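Home Cooks Wanted for a Regional Recipe and Video Series

Indcombe Kitchen is looking for home cooks to take part in the second season of its recipe series. We film short cooking segments, publish the recipes that go with them, and collect the whole season into a printed booklet that is mailed to households in the Vaughan area. The first booklet went to 3000 homes. We are looking for people who cook regularly for a family, a church supper, a firehouse, a shift crew or just themselves, and who can make one dish well while talking to a camera.

You do not need restaurant experience. Working chefs are covered by a separate series, and anyone who has been paid as a head chef or sous chef in the past two years should apply to that one instead. Line cooks, bakers and school cafeteria staff are welcome here.

What you would be doing

Each participant prepares one main dish and one side. You will have a planning call with our recipe editor, Mared Ellis, who goes through your ingredients and method and turns them into a written recipe. If you have never measured anything in your life, that is fine, but you will need to make the dish once at home with cups and spoons before the call. Mared then cooks your recipe from the written version and sends back questions. Most people get between five and ten questions, usually on pan size, heat and salt.

Filming takes one day. Call time is 8 a.m. and we finish by 3 p.m., with a lunch break. You cook the main dish twice, once straight through and once in pieces so we can get close shots of the steps. The side dish is filmed once. The host, Sang Kiều, stands with you at the counter, asks questions and does some of the chopping. There is no script. We do ask you to know your order of steps.

The kitchen

We film in the teaching kitchen at Stavholm Hall. It has two gas ranges with four burners each, a double wall oven, a standing mixer, a food processor and a full set of sheet pans, stockpots and skillets. Knives are provided, and you may bring your own. If your recipe depends on a certain pot, such as a tagine, a wok with a round bottom or your grandmother's Dutch oven, bring it and tell us ahead of time so we can check that it sits safely on the burner.

We buy the groceries. Your shopping list is due 10 days before your filming date. Please list brands only where the brand matters to the result. If an ingredient is hard to find locally, tell us where you get it and we will either order it or pay you back for it with a receipt.
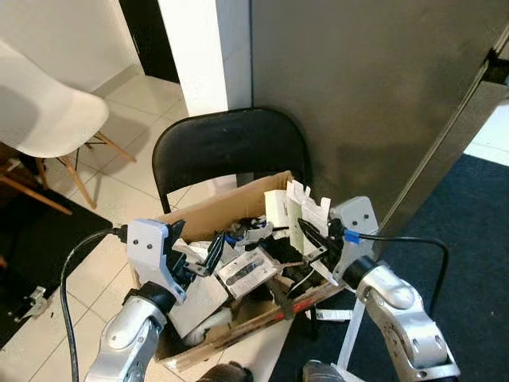 The kitchen is on the ground floor and has a step-free entrance from the parking lot. One section of counter can be lowered for cooks who work seated. Let us know on the form if you would like to use it, or if there is anything else that would make the day easier.

Dishes we are looking for

Last season leaned heavily on casseroles and grilled meat. This time we would like more of the following:

Beans, lentils and other dried legumes
Freshwater fish
Soups and stews that feed eight or more
Breads and flatbreads cooked on the stovetop
Vegetable dishes that are eaten as a main course
Pickles and relishes made for the refrigerator

We cannot accept shelf-stable canning recipes, anything with foraged mushrooms, or deep frying in more than two inches of oil. Desserts are full for this season. Recipes may come from a relative, a neighbor or an old community cookbook, but you need to tell us where yours came from so that we can give credit. Recipes copied from a current cookbook or website will be turned down.

Pay and expenses

Participants receive $226 for the filming day, paid by check within three weeks. The planning call and the home test are covered by a separate payment of $27. We reimburse mileage for anyone driving more than 20 miles each way. You will also get ten copies of the booklet and a copy of your finished video.

You keep the rights to your recipe. You give us permission to publish it in the booklet, on our website and with the video. The release form is two pages long and we will send it to you before you commit to a date. Arwel Gethin handles releases and payments and can answer questions about either.

Who can apply

You must be 18 or older and live within an hour's drive of Vaughan. Applicants aged 14 to 17 may apply together with a parent or guardian, who must cook with them on camera. Pairs are welcome and share one fee. If you would be more comfortable cooking in a language other than English, say so on the form. We have added subtitles before and are glad to do it again.

Everyone who cooks on camera completes a short online food handling course before filming. It takes less than two hours, and we cover the cost.

How to apply

Fill out the participant form on our website or pick up a paper copy at the front desk of Stavholm Hall. We ask for:

Your name, town and phone number
The name of your main dish and side
A list of ingredients, with rough amounts
A paragraph on how you learned to make it and who usually eats it
Any allergies we should know about
Days you cannot film

A phone video of you cooking is optional. Keep it under three minutes. We don't score the picture quality.

We had 160 applications last season and expect more this time. Applications close at the end of August. Berkay Ertürk, our producer, reads every form and will contact you either way. Short-listed applicants will be invited to a 20-minute phone conversation, and no cooking is required at that stage.

Questions about the kitchen or equipment should go to Cameron Ormsby, kitchen manager, through the contact page. Please put "Season two" in the subject line.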